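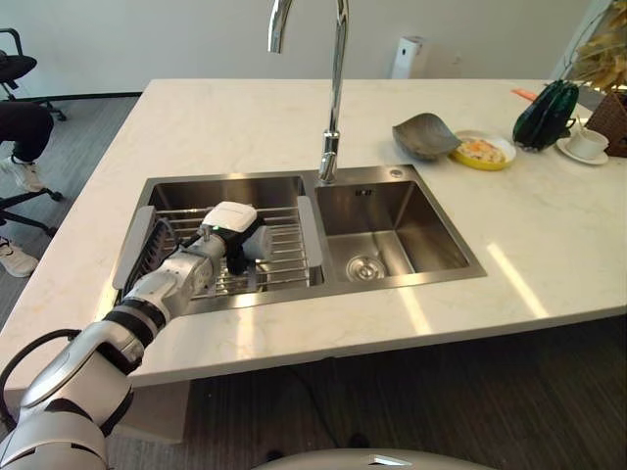
Re: Hard water, limescale and the co-op softener offer

Hi all

Sorry, slow reply, been meaning to get to this for days. Quoting the original below so nobody has to dig for it.

> Hello everyone. We moved into one of the Givville flats in July and
> already the kettle is furred up solid and the shower has gone down
> to a dribble. There was a leaflet through the door from Stosell
> offering to fit a softener under the sink for 420 pounds, price only
> good if enough of the block signs up. Has anyone here had one? Is it
> worth it, or are we better off with vinegar and patience? Also does
> the softened water taste funny? And is it ok for plants? We have a
> lot of plants.
>
> One more – the leaflet says "no loss of storage". Our cupboard under
> the sink is tiny. Can that be right?
>
> Thanks in advance, new to the list so sorry if this has come up.

It has come up but not for ages, and the old thread went off into an argument about bin stores, so don't bother with the archive.

Right. In order, more or less.

Is it worth it. Depends what bothers you. We've had a softener for 5 years, a Fivmont, bought secondhand from a neighbour who was moving. Things that got better straight away: shower screen, kettle, towels. Things that didn't change at all: my skin (everyone promised me my skin), the washing machine, which died anyway. Soap goes much further. You need far less washing powder than you think and if you carry on using the old amount everything comes out slimy. Took us weeks to work that out, kept rinsing and rinsing.

Price. 420 for the unit AND fitting would be very good. 420 for the unit with fitting on top, not so good. Read the leaflet again, mine said "from" in front of the price in tiny letters. Ask them in writing:

– does that include the bypass valve
– does that include a separate hard water tap for drinking
– who makes good the hole if they drill the worktop
– what happens to the price if people drop out after you've signed

The last one matters. When the Kocsis Court lot did a group deal on boilers the discount vanished when two households pulled out and the ones left were stuck with it. Not saying Stosell would do that, never dealt with them. Just ask.

Hard water tap. Do get one if you can. The sinks in a lot of our kitchens only have the one tall mixer and people don't want to cut stone for a second tap, fair enough. You can get a three way mixer that does it all through one spout, costs more. Or take the kitchen cold off before the softener, so only the hot is softened, and that's what we did. Cheapest option by miles and the fitter was happy to do it. Means the kettle still furs if you fill it from the cold, so I descale it with citric acid once a month and stop moaning.

Taste. Slightly flat. Some people can't tell. My tea was better, coffee worse. If anyone in the house is on a low salt diet or you're making up baby formula, stick to the unsoftened for drinking, that's the usual advice, check with the surgery if unsure.

Plants. No! Keep softened water off anything in pots, the sodium builds up. I lost a very nice fern. Outside tap should be left on hard water as well, a decent fitter will do this without being asked but ask. Water butt is better still if you've got a balcony big enough.

Storage. Ha. No it can't be right. Ours is one of the compact ones and it takes up half the cupboard, plus you need room to get the salt in from the top or front. Measure BEFORE you sign anything, and measure with the waste pipes in the way, not the empty space on the plan. If you've got a waste disposal under there as well you can probably forget it. The flats on the 16 side have a bit more depth as the boxing in is different, no idea why. Some people there put it in the hall cupboard next to the stopcock, much more sensible.

Salt. Two kinds, block and tablet, and the machine takes one or the other so find out which. Blocks are easier to lift. Tablets cheaper if you buy big bags but then where do you keep the big bags. Somebody on this list used to do a bulk order, is that still going? If so please can I be put back on it, I think I fell off when I changed email.

Vinegar and patience. Also a perfectly good answer! If you don't want to spend the money:

Shower head – unscrew it, sandwich bag of white vinegar, leave it overnight, scrub with an old toothbrush. Not if it's a coloured or brass finish, it'll strip it.

Taps – wrap a cloth soaked in diluted vinegar round the end of the spout for half an hour and rinse really well. Don't leave it on chrome all night, mine went cloudy.

Marble or limestone worktops – keep the vinegar well away. Lemon too. And descaler spray. It eats the surface and leaves a dull patch that won't wipe off, ask me how I know. Plain water, drop of washing up liquid, dry it with a tea towel. Drying is most of the battle to be honest, scale is just what's left when the drips evaporate. If you've got steel sinks same thing, wipe them dry last thing at night and you hardly get any.

Drain strainer – lift it out and drop it in a mug of citric acid, warm water, 5 minutes. Comes up like new.

Kettle – citric acid, NOT vinegar unless you like vinegary tea for a week.

Citric acid you can get in bags from the hardware shop on the corner, much cheaper than the branded descaler sachets. Keep it somewhere dry or it turns into a brick.

Landlord. Forgot this. If you rent you need permission in writing, and if you own the lease still says somthing about alterations to the water supply. Managing agents said yes to us with no fuss but it took them an age to reply. Don't let a fitter start until you've got it. And find your stopcock and check it actually turns, ours was siezed and that was a whole extra visit.

Magnets and those electronic coil things that clip on the pipe – tried one, saw no difference, gave it away. Others here swear by them so over to you lot.

If enough people want the Stosell thing I'm happy to have someone come round and look at our cupboard to see how the pipes are done, any evening after 6pm is fine. Mail me off list please, not to everybody.

Got to run, bread's in the oven

Flat by the back stairs, second floor

PS the green recycling bags are in the lobby again, help yourselves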